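Closto Court, or How I Spent a Semester Counting Closets

For my housing and neighborhoods project I picked Closto Court, a group of 1,643 condos and patio homes on the east side of Pendisis. My uncle rented there for a while, so I figured I knew the place. I did not! The complex has 11 streets, and I got lost on most of them.

My partner was Severino Paredes, and we split up the work. He took the sales records and I took the floor plans, which I liked better anyway. There are 3 of them. The Ayala is a one-story with two bedrooms and a covered patio. The Uvetti has a loft and a one-car garage, and the third one (the brochure just calls it the Garden Plan) has its laundry in the kitchen – I still can't decide how I feel about that.
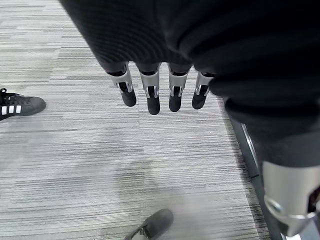
PENDISIS, December

We sat down with Gervásio Conceição, who manages rentals for the east half. He gave us the fee sheet and let us walk through 12 units. Monthly dues cover mowing, snow and the outside paint, but roofs are on the owner, and two of the renters we talked to had no idea who to call about a leak.

The Uvetti units had the most storage by a lot, mostly under the stairs. The Ayalas felt bigger to me though, maybe because of the windows on the patio side. Severino disagrees and wants it on record.

We ran out of time for the parking survey – the sheets are in the appendix, half filled in. If anybody picks this up next term, go after five, when people are home and the lots are full.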